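Small desk lamps: worth keeping or off to the op shop?

dever59
Cleaning out the study and I've got a lamp I never liked. Little metal thing, bell shade, gets hot enough to toast a crumpet. My partner says every house needs a spare lamp. We have 6 spare lamps. Thoughts?

Pathak
Keep it. Put an LED globe in and the heat problem goes away. I run a 700 lumen one at my sewing table and can finally tell navy from black.

kerbside_kev
700 lumens in a small shade is like being interviewed by police. 300 is plenty.

Pathak
You don't sew, Kev.

kerbside_kev
I've sewn a button.

dever59
Can we get back to whether I'm allowed to throw it out?

Roltora
Depends on the cord. If it's the flat brittle sort, bin it. If it's decent, there's years in it. Colour matters too, and I'll die on this hill: grey lamps vanish into a room and you end up buying another one.

Sibusiso Xaba
Agree about the colour, disagree about the cord. The cord is the whole trouble with small lamps, even when it's in good nick.

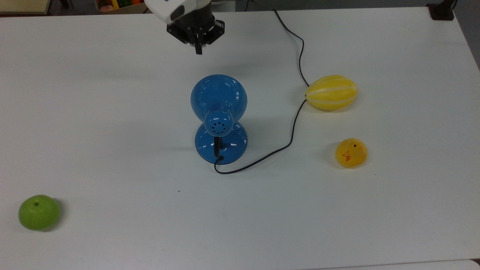

My blue one has lived on the white table for almost a year and I'd rescue it before most of my relatives. The shade is a proper dome with a cap of little vent holes on the end, so dever59's crumpet setup may just be short of ventilation. But look where the cord goes: out the back of the base, a big lazy loop across the table, past the end of the yellow striped melon and off up to the far edge. It takes up more room than the lamp does. I've tried clips. The clips are now in a drawer with other clips.

kerbside_kev
What's the melon doing on a desk?

Sibusiso Xaba
Ripening, Kev.

Roltora
I'd shorten that cord.

Pathak
Please don't tell people to cut cords. Wind up the slack and put a velcro tie on it. Kirnonum do a pack for next to nothing.

dever59
Partner has read the thread and we're keeping the lamp. Also apparently we need clips.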